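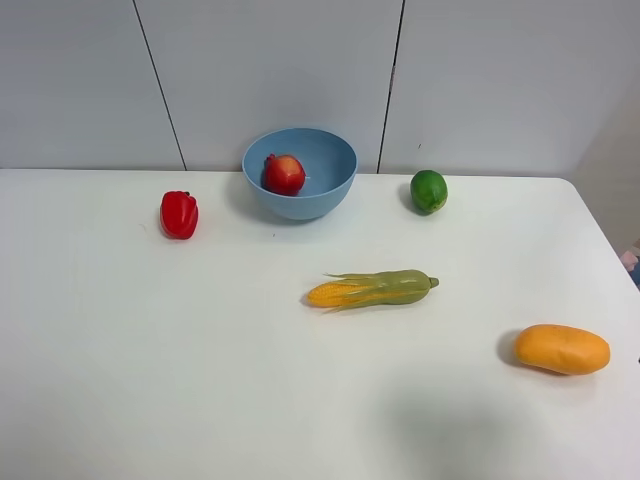 机械臂进了分装车间,人做什么
少年技术读本·工作与机器
更新日期:2023年9月2日,星期六

超市里有一种混装蔬果盒,一个盒子里放几样不同的东西:苹果、青柠、甜椒、玉米。把它们从周转筐里拿出来,放进盒子,这道工序叫分装。分装看上去很简单,四五岁的孩子也能做。对机器来说,它属于比较难的工作。

本文以厄兹蒂尔克门(Öztürkmen)蔬果分装厂为例,说明三个问题:机械臂怎样完成分装,装上机械臂以后车间里的工作怎样重新分配,哪些工作仍然由人来做。工厂在乌萨登(Usarden),机械臂由弗鲁斯顿(Flustton)公司安装,控制软件的名称是Firnero。下文第一次出现的技术词都会解释,文章后面另有一份词语表。

一、没有机械臂的时候

分装线是一条传送带,两侧站人。空盒子从一端进来,经过每个人面前时,这个人放进一样东西。最后一个人盖上盖子,贴标签。

一个工人在一个班次里要拿起并放下1852件蔬果。“班次”指一段连续的上班时间,中间有休息。拿起、转身、放下,这三个动作加起来只要几秒,但同样的动作做一整天,手腕、肩膀和腰都会疲劳。长期重复同一个动作而引起的疼痛,叫重复性劳损。车间里还要保持低温,蔬果才不容易坏,工人上班时得穿厚外套,戴手套。

除了放东西,工人同时还做着另外几件事。他们会看一眼甜椒有没有软斑,摸一下青柠硬不硬,发现盒子变形就换一个。这些事没有写在工作说明里,也没有单独计算时间。后来安装机械臂时,工程师才发现它们需要逐项列出来。

二、一台机械臂由哪些部分组成

机械臂的结构可以和人的手臂对照着看。

底座:固定在地面或支架上,作用相当于肩膀以下的身体。底座不能晃动,否则后面所有的位置都会出错。

关节:可以转动的地方。每个关节里有一台电动机和一个测量转角的传感器。电动机让关节转动,传感器报告已经转了多少。

臂段:连接两个关节的硬杆,相当于上臂和前臂。

腕部:最靠近末端的关节,决定夹爪朝哪个方向。

夹爪:装在末端,用来拿东西。常见的一种叫平行夹爪,它的手指始终保持平行,只能靠近或分开。人的手指可以弯曲、包住苹果,平行夹爪做不到,它靠从两侧夹紧来拿起物体。

相机:负责“看”。有的相机装在腕部,跟着手臂移动;有的装在桌子旁边或上方,位置不变。

控制器:一台计算机,接收相机和传感器的数据,计算每个关节下一步该转多少,然后发出命令。

电缆:把电和信号送到各个部分。电缆要留出足够的长度,太紧会在手臂伸直时被扯断,太松会挂到别的东西。车间每天开机前都有人检查电缆。

三、拿起一件东西要经过哪些步骤

第一步,识别。相机拍下画面,程序在画面里找出每一件物体,并判断它是什么。程序事先看过大量带有名称的图片,它把新画面和学到的规律进行比较,给出一个答案和一个把握程度。把握程度低于规定值时,机械臂不动,等人来处理。

第二步,定位。知道“那是苹果”还不够,还要知道苹果在什么位置。画面里的位置是平面的,手臂需要的位置是立体的,包括左右、前后和高低。把画面位置换算成立体位置,需要预先测量相机和手臂之间的关系,这项测量叫标定。相机被碰歪一点,标定就失效,必须重做。

第三步,选择抓取点。抓取点是手指接触物体的位置。苹果接近球形,从哪个方向夹差别不大。玉米是长条形,夹中间比较稳,夹一端会下垂。甜椒表面有凹凸,又很光滑,夹的位置不对就会滑脱。

第四步,规划路径。手臂从当前位置移动到抓取点,中间不能碰到碗沿、盒壁或者别的蔬果。控制器会计算一条绕开障碍的路线。

第五步,夹紧。力太小,物体掉落;力太大,物体受伤。一个番茄能承受的力远小于一个土豆。

第六步,移动并放下。放下时夹爪要先降到合适的高度再松开。松开得太高,水果会弹起或者压伤下面的那一个。

第七步,检查。相机再看一次,确认物体是否在应该在的地方。如果不在,程序会重新开始,或者通知操作员。

人完成这些步骤时感觉不到它们是分开的。大脑、眼睛和手一起工作,整个过程连在一起。机器的每一步都要由人写成程序,或者由人准备数据让程序学习。

四、为什么先用模型练习

机械臂在接触真正的商品之前,要在练习桌上试验很多次。厂里的练习常用蔬果模型。真的苹果被夹过几十次会出现褐色的伤痕,形状和颜色都会改变,今天的结果就无法和昨天的比较。模型可以反复使用。

练习桌面选用浅色,没有花纹。背景越简单,程序越容易把物体和桌面分开。这也意味着在练习桌上成绩好,到了传送带上不一定同样好。传送带有接缝,有水滴,光线也会变化。工程师因此把练习分成几级,先用空旷的桌面,再逐渐加入杂物。

基本练习的内容是“把指定的物体放进碗里”。碗有一圈边沿,内壁是弯的,物体放进去以后会滚到低处。碗里已经有一件东西时,再放第二件,就要避开第一件。碗里的物体还会互相遮挡,相机看到的只是其中一部分,程序要根据露出来的部分判断整体在哪里。

光线同样要考虑。物体在桌上投下影子,手臂经过时也会投下影子,而且影子会移动。早期的一些识别程序会把深色的影子当成物体的边缘,算出来的尺寸偏大。解决办法之一是让程序多看不同光线下的画面。

每完成一次练习,操作员都要记录结果:成功、掉落、位置偏差或者没有识别出来。调试开始后的第一周,厄兹蒂尔克门厂的练习记录一共有354条。记录表里“掉落”一栏的旁边还有一栏“掉在哪里”,由操作员手写填入。工程师调整夹紧的力度时,主要看这一栏。

练习时的物体摆放也有规定。物体之间要留出手指能伸进去的空隙;长条形的物体每次换一个方向;有的物体立着放,有的躺着放。同一只红甜椒,立着和躺着,在相机里是两种很不一样的形状。浅蓝色的碗放在白色桌面上,颜色差别清楚,碗沿的位置比较容易找到。碗里放着红苹果和黄橙色的芒果时,两者颜色不同,有助于程序把它们分成两件。如果换成两个同样的苹果,难度会提高。

夹爪停在碗的上方时,控制器要知道两件事:手指离碗沿有多远,手臂的其余部分离桌上其他物体有多远。人伸手时也会注意袖子不要碰倒杯子,道理相同。对机械臂来说,“袖子”就是臂段、支架和电缆。
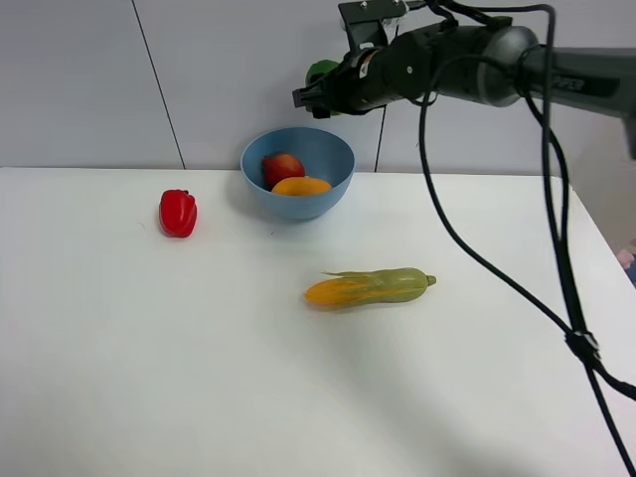 五、车间里的工作怎样重新分配

安装完成以后,分装线上有4台机械臂。原来在这条线上放蔬果的有9个人。他们的工作发生了下面的变化。

一部分人成为线边操作员。操作员站在安全线外,看着显示屏。屏幕上列出每台机械臂的状态:运行、等待、停止。机械臂没有把握时会进入等待状态,操作员看画面,在屏幕上点出正确的物体,或者按程序停机后用手把它取走。操作员一个班次里走动的次数比以前多,弯腰的次数比以前少。

一部分人转到品质检查。机械臂能认出甜椒,也能认出明显的破损,但轻微的软斑、不正常的气味和表皮下的碰伤,它现在还判断不准。品质检查原来夹杂在放东西的动作里,现在成为一个单独的岗位,有自己的工作台、灯和记录表。

一部分人学习设备维护。维护员更换磨损的手指垫,清洁相机镜头,检查螺丝和电缆,每周重新确认标定。这个岗位需要培训,培训时间算作上班时间,工资照发。

还有人去了别的生产线。厂里另有叶菜分装线,叶菜太软,形状每片都不同,仍然完全由人来装。

变化并不都让人满意。有的工人说,新的岗位要一直看屏幕,眼睛容易累。有的工人习惯了和旁边的人边干活边说话,现在彼此站得远,机器又有声音,说话不方便。也有人不愿意参加培训,觉得表格和菜单太复杂。工厂后来把屏幕上的字调大,把操作员的轮换时间缩短,每个人看一段时间屏幕以后,换到检查台工作。

在别的工厂,情况可能不同。有些地方使用机器以后减少了雇用的人数,有人因此失去工作,需要重新找工作。自动化对人的影响由很多条件决定,包括工厂的订单是增加还是减少,有没有培训,以及当地有没有别的工作。只看机器本身,得不出结论。

六、人和机械臂各自擅长什么

重复同样的动作。机械臂每次停下的位置差别很小,上午和晚上一样。人会疲劳,位置和速度会变化。

处理没见过的东西。筐里混进一片叶子、一根绳子或者一个从没见过的品种,人看一眼就知道怎么办。机械臂可能把它认成别的东西,也可能停下来等待。

感觉软硬。人的指尖有很多感受器,能同时感到压力、温度和滑动。多数夹爪只能测量手指张开的距离和用力的大小。

在低温里工作。机械臂不怕冷,但润滑油在低温下会变稠,开机后要先空转一段时间。

说明原因。工人把一个甜椒挑出来,可以告诉别人为什么。程序给出的是一个数字,数字代表把握程度,不包含理由。要弄清理由,需要工程师另外分析。

改做别的工作。一个工人今天装蔬果,明天可以去叠纸箱。机械臂要改做叠纸箱,需要换夹爪,换程序,重新练习。

七、安全规定

机械臂运动时不会像人那样注意到旁边有人,除非给它装上专门的传感器。车间对此有一套规定。

地面上有黄线,机械臂能够到的区域在黄线以内。运行时,人不进入黄线。

黄线旁边装有光幕。光幕是一排看不见的光束,有东西挡住光束,机械臂就停止。

每个工位都有急停按钮,红色,蘑菇形,用手掌可以拍下。按下以后手臂立刻停止。重新启动必须由操作员先检查现场,再解除按钮。

维护之前先断电,并在开关上挂锁。钥匙由做维护的人自己带着,别人不能替他开机。

长头发要扎起来,不穿有长带子的衣服,不戴手链。

在练习桌上,速度设定得比生产线低得多。即使这样,手也不应放在夹爪和物体之间。需要重新摆放物体时,先暂停,再伸手。

八、从安装到正式使用

安装工作在5月开始。最初,弗鲁斯顿公司的工程师在车间里观察工人怎样分装,并记录每一个动作。这时写出来的清单比预计的长,前面提到的“看软斑”“换盒子”都在里面。

接着是练习桌阶段,使用模型和少量真蔬果。然后把一台机械臂移到生产线末端,和工人一起工作,速度只有工人的一半。它出错时,后面的工人会补上。这样做可以让盒子照常出厂,工程师也能看到机器在真实条件下的表现。

试运行时遇到过几个问题。青柠和没有成熟的小柠檬颜色接近,程序经常混淆,后来在周转筐上加了标签,程序先读标签再识别。玉米的须会缠在手指垫上,后来规定每隔一段时间擦拭一次。早晨的阳光从高窗照进来,桌面反光,相机看不清,后来装了窗帘。

提出装窗帘的是一位在那个位置工作过多年的工人,她以前每天早晨也会被同一束光照到眼睛。提出加标签的也是分装线上的人。机器调试需要会编程的人,也需要熟悉这道工序的人,两种知识都写进了Firnero的设置文件。

现在,新品种上线之前,要由品质检查员先挑出一批样品,包括好的、有伤的和形状特别的,交给工程师拍照,供程序学习。挑样品的标准由检查员制定。

九、动手做:体验平行夹爪

需要的东西:两把长尺或者两根冰棒棍,一只碗,一个苹果,一根玉米或黄瓜,一个土豆,一张纸,一支笔。

1. 把碗放在桌子中间,其他东西分开放在碗的周围。
2. 一只手拿一把尺,让两把尺保持平行。只允许靠近和分开,不允许交叉或弯曲。
3. 夹起苹果,放进碗里。再试土豆和玉米。
4. 每做一次,在纸上记录:成功、掉落、没有夹起来。掉落时写下掉在哪里。
5. 把玉米转一个方向,重复上面的动作。比较夹中间和夹一端的记录。
6. 闭上一只眼睛再做一遍。这时判断前后距离会变难,情况接近只用一台普通相机。
7. 请另一个人用语言指挥,自己闭上两只眼睛操作。指挥的人只能说“向左”“向前”“向下”“夹”“松”。这一步相当于控制器给手臂发命令,指挥的人会发现,一个简单的动作要说很多句话。

不要用玻璃碗。做完以后把蔬果洗干净。

十、词语表

班次:一段连续的上班时间。
标定:测量相机和机械臂之间的位置关系。
操作员:看管机器运行并处理异常情况的人。
传感器:把位置、光、力等转换成信号的零件。
分装:把不同的物品按规定放进同一个盒子。
工位:工人或机器工作的固定位置。
光幕:用光束组成的安全装置,光束被挡住时机器停止。
急停:紧急停止。
控制器:计算并发出动作命令的计算机。
平行夹爪:手指保持平行、只做开合运动的夹爪。
重复性劳损:长期重复同一动作引起的身体损伤。
抓取点:夹爪手指接触物体的位置。
周转筐:在工厂内部运送物品的筐,可以反复使用。
自动化:把原来由人做的一部分工作交给机器按程序完成。

给家长和老师的说明

本文适合小学高年级阅读,第三节和第九节可以配合使用。带孩子参观工厂时,可以请孩子先看工人在做什么,再看机器,把两边的动作分别写成清单。参观厄兹蒂尔克门厂需要由学校提前登记,参观路线在黄线以外,全程约一节课的时间,进入低温区请准备外套。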